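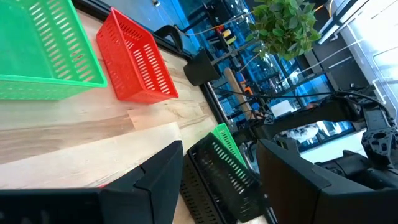
# Calado Source Protection Case

The **Calado source protection case** was a legal dispute over the confidentiality of journalistic sources, heard in the town of Calado. It arose from the publication of internal records of the Drosow water authority by the regional weekly *Endodeo*. The case is chiefly cited for its treatment of unpublished notes and for the narrow reading the court gave to the term "public interest."

## Background

*Endodeo* was founded as a cultural bulletin and turned to local reporting under its second editor, Albertina Morais. At the time of the dispute it had a staff of 5 and a paid circulation of 1,369 copies.

In November the paper began a series of articles on maintenance contracts awarded by the Drosow authority to Vornis, a private engineering firm. The articles quoted from board minutes and letters that had not been released. According to the first article, repair work on the northern supply line had been billed twice under separate contract numbers. Vornis denied the claim and said that the second invoice covered a later stage of the same work.

The authority opened an internal inquiry into how the records had left its offices. When the inquiry failed to name a source, the authority asked the district court to order *Endodeo* to hand over its reporting files.

## Proceedings

### District court

The request named two reporters, Gonçalo Mendes and Natália Loureiro, as well as the newspaper itself. Counsel for the authority argued that the records were protected by a duty of confidence owed by all employees, and that the duty could not be enforced without knowing who had broken it.

Laurinda Rebelo, who represented the newspaper, did not dispute that the records were confidential. Her argument rested on the press statute, which allowed an order for disclosure only where the information could not be obtained by other means. She pointed out that 561 pages of access logs held by the authority had never been reviewed.

Judge Belmiro Simões granted the order in part. The newspaper was told to return its copies of the board minutes, but the reporters' notebooks and correspondence were left outside the order. Mendes declined to answer questions about his contacts during the hearing and was fined 900 for contempt.

### Appeal

Both sides appealed. The appeals court set aside the fine and held that a reporter could not be penalized for refusing to answer a question that the order itself did not cover. It left the rest of the ruling in place, including the return of the minutes - a point on which one member of the panel dissented.

The panel also considered whether the articles served the public interest. It found that they did so far as they concerned spending, but declined to extend that finding to two passages dealing with personnel matters. Those passages were later removed from the newspaper's archive.

## Reception

Press groups welcomed the ruling on the fine but criticized the order to return documents, arguing that markings on a copy could reveal where it had come from. Loureiro made a similar point in a lecture given after the appeal, in which she described the distinction between notes and documents as unworkable in daily reporting.

The Drosow authority changed its records policy following the case and began publishing summaries of its contract awards. No employee was charged over the disclosure, and the source has not been publicly identified.

## See also

- Contempt of court
- Reporter's privilege
- Shield law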